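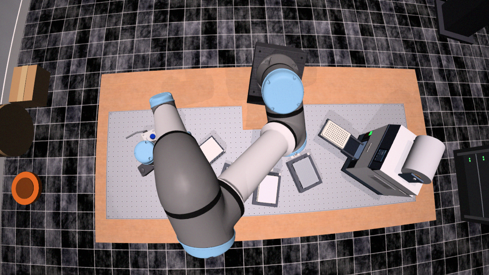
The **Grestcombe bench** is a simulated laboratory work cell used to compare grippers, arm controllers and overhead cameras on sample-handling tasks. It was developed at Grestcombe under Hamisi Lyimo and takes its name from the physical bench on which its dimensions are based. The cell has a single UR-style arm mounted at a cutout in a perforated breadboard, with trays, a well rack and a boxed instrument distributed over the plate. Two of the trays, one beside the forearm and one toward the right, are set at an angle to the hole grid, so a controller cannot rely on grid-aligned approach poses. A small device with a round blue button, near the wrist on the left, serves as the target in the press task.

## Background

The first version of the bench held only a rack and one tray. Grippers were scored on pick success alone, and most candidates passed. The February revision added the instrument, the extra trays and the press task, and moved scoring to a combined measure of success, cycle time and contact force. Results from before the revision are not comparable with later ones.

## Test procedure

A trial begins from a folded arm pose. Each gripper is run 200 times per task, with tray position and rotation varied between runs from a fixed list of seeds. A run is stopped and marked as failed after 60 seconds, or on any contact between an arm link and the instrument housing.

The standard tasks are:

- **Tray transfer:** lift a tray, carry it to a marked position and release it.
- **Rack load:** move the well rack into the holder of the instrument.
- **Press:** depress the button with closed fingers, without shifting the device.

Controllers are compared with the gripper held constant, and grippers with the controller held constant. Mixed pairings are reported separately.

## Grippers compared

| Gripper | Type | Tray transfer | Rack load | Press |
|---|---|---|---|---|
| Flenness | Parallel, flat pads | Pass | Pass | Pass |
| Sæther | Parallel, compliant pads | Pass | Pass | Fail |
| Brirkovport | Three-finger | Pass | Fail | Pass |

The Sæther pads deflected under load in the press task and slid off the button in 42 runs, which put the gripper below the pass threshold. The Brirkovport unit failed rack load on clearance: its third finger touched the holder before the rack was seated. Lyimo's notes recommend a narrower fingertip for that unit but do not report a retest.

## Camera placement

The overhead view covers the full table and is used for coarse tray location. Its main limitation is occlusion. With the upper arm extended over the breadboard, a tray below it may be reduced to a visible corner, and pose estimates from such views are discarded. A raised forearm also appears enlarged from this angle and has been mis-segmented by size-based filters. A wrist camera removes most of the occlusion at the cost of a second calibration step.

## Limitations

The simulation does not model cable drag or wear on gripper pads. Friction values were taken from one set of trays. The current scene file is build 846; earlier builds used a different tool flange offset and load with a warning.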